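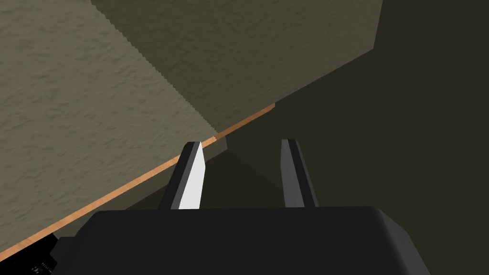
Zumard prices updated Bitard wagon ahead of July arrival

Print this page | E-mail this page

Zumard has confirmed local pricing and specification for the updated Bitard mid-size wagon, which reaches Australian dealers in July with a revised hybrid driveline, a longer service interval and a reworked rear suspension.

The range is reduced from three grades to two. The entry model carries over the 2.0-litre petrol engine and eight-speed automatic. The upper grade, badged Bitard Utinon, pairs the same engine with a rear-mounted electric motor for a combined output of 281 kW. Drive is to all four wheels, with no mechanical connection between the axles.

The battery has been moved from under the cargo floor to a position ahead of the rear axle. Zumard says the change lowers the centre of gravity and restores the underfloor storage lost on the outgoing hybrid. Claimed electric range is 83 km. Charging is by a Type 2 socket on the left rear guard, and a portable cable for household outlets is supplied.

"Owners of the previous car asked for two things, and those were more electric range and a proper spare wheel," said Ratree Nakpan, product planning manager for the wagon. "Both grades now have a full-size spare. We gave up a small amount of fuel tank volume on the hybrid to fit it."

Fuel tank capacity is 64 litres on the petrol model. The figure for the Utinon will be published with the final specification sheet.

Suspension and steering

Front struts are unchanged apart from revised damper valving. At the rear, a five-link arrangement replaces the earlier torsion beam on the petrol grade, bringing it into line with the hybrid. Spring rates were set at the Sangkhawat proving ground and then checked on unsealed roads in western New South Wales, where the company ran cars with full loads and with trailers attached.

Chassis engineer Pylyp Bilyk said the steering rack had been given a slower ratio near centre.

"The old car was a little nervous on coarse chip at highway speed – you were always making small corrections," he said. "The overall number of turns is the same. It is the first few degrees that are different."

Braked towing capacity is unchanged for the petrol model. The Utinon is now rated to tow, which the previous hybrid was not. A towbar and wiring harness are dealer-fit accessories on both grades.

Equipment

Standard equipment on both grades includes LED headlights, a heated windscreen, dual-zone climate control and tyre pressure monitoring. Physical dials return for temperature and fan speed. The Utinon adds adaptive dampers, larger front brake discs and a powered tailgate. Metallic paint is a cost option on the petrol grade only.

Warranty cover is 5 years for private buyers. Terms for fleet and ride-share use differ and are set out in the owner's booklet.

Orders are open now. Demonstrators will be available at metropolitan dealers first, with regional dealers to follow. Full pricing by grade, excluding on-road costs, is available from dealers on request.

Media contact: Apinya Chaimongkol, Zumard corporate communications

Print this page | E-mail this page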